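Clustard Cemetery Walking Guide, Mandodthorpe Edition

Sornow Press
Item no. 2778
Paperback, staple bound, fold-out map inside the back cover
In stock

The Clustard guide covers the old burial ground at Mandodthorpe, from the lodge gate down to the lower terraces by the creek. It lists 438 graves and gives the location, the full inscription where it can still be read, and a short note on each person buried there. Local legends are included and marked as legends.

The guide is divided into four walks. Each one starts and ends at the lodge gate, so you can do one and go home or do two back to back. The Upper Walk is paved the whole way. The Creek Walk has steps and a steep stretch of gravel, and it floods in April most years.

What's in the book

Upper Walk: the founders' plots, the mill families, and the iron dog that children leave pennies on.
Chapel Walk: clergy, two sea captains, and the empty vault that is the source of most of the ghost stories.
Soldiers' Walk: the military section, including the row of unmarked stones along the north wall.
Creek Walk: the oldest graves, many of them slate, and the one known as the Bride's Stone.

The entry for the Bride's Stone has been rewritten for this edition. Earlier printings repeated the story that she died on her wedding day. The parish register shows she had been married eleven years. Both versions are now given, with the register entry printed in full.

The map

The fold-out map shows every numbered grave, plus benches, water taps and the restroom behind the chapel. Plot numbers match the small metal tags set in the ground. Some tags are missing in the lower terraces. In those places the guide gives directions from the nearest large monument.

The map is also sold separately on water-resistant paper as item no. 922. It is the same map at a larger size. It does not include the grave notes.

Using the guide

The type is large enough to read outdoors and the pages lie flat when folded back. The cover is coated and wipes clean.

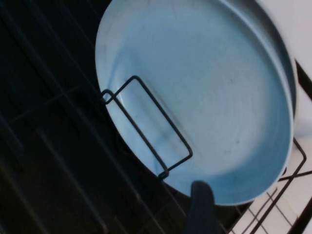 The paper inside is uncoated, so you can write on it in pencil or ballpoint. There are two blank pages at the end of each walk for notes. Please do not use the pages for rubbings of the slate stones, which flake easily. Rubbings are not allowed anywhere in the cemetery.

Also available

Mai Churchyard Guide, same format, one walk
Set of both guides with the large map

Shipping and returns

Orders go out by regular mail in a stiff envelope. Guides can be returned unused within a month. If your copy arrives bent or the map is torn at the fold, write to us with the item number and we will send another. You do not need to send the damaged one back.

Shops and walking groups can order in packs of ten.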